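The Round Table at Mirton

My aunt always said a person could tell everything about an office from whatever was left on its tables, and I thought about her a good deal that fall, my first at Mirton, when I had been hired to write letters for the Dandine account and had very little idea how to do it.

They put me at the round gray table by the partition, the one meant for visitors. It wasn't a desk, really, and there wasn't a drawer to my name, but oh, it was a pleasant spot! There were flowers in a white vase, pink ones mostly, with one daisy sort of bloom pushing its way to the front like a child at a parade, and a leafy plant in a white pot, and tall tan chairs that were kinder to my back than anything I owned at home.

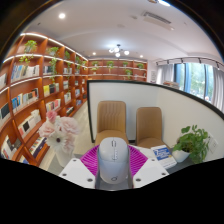 Page 2

The mouse was mine, or I came to think of it that way. It was a plain light gray thing with a little wheel, and I am ashamed to say I talked to it. "Well," I would tell it first thing in the morning, "Dandine wants the November figures," and off we would go together, through 2,184 names and every one of their addresses, while the rain came in over Vuvedville and the streetlights stayed on until nine.

And then there were the books. They had been on the table before I came and I supposed they would be there after I left. I was too shy to move them, so I worked around them for weeks, until one slow afternoon I opened the one about the seven habits and found a bus ticket at the second chapter. Somebody had gotten that far and gone home. I read up to the ticket, and the next day I read past it, and I moved the ticket along with me as I went, feeling that I owed it to whoever it was to bring them to the end.
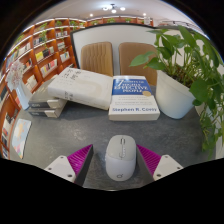

The Tudose Letter

It came on a Tuesday, in a long cream envelope, and it was addressed to The Person at the Round Table, which could only have been me. The Tudose people had taken over the Dandine account, all of it, and they wanted to know who had been writing those nice letters, and whether that person might like a desk of her own, upstairs, with drawers.

I read it twice and set it down beside the plant. Then I went and filled the watering can, as it was getting late and I had not done it yet.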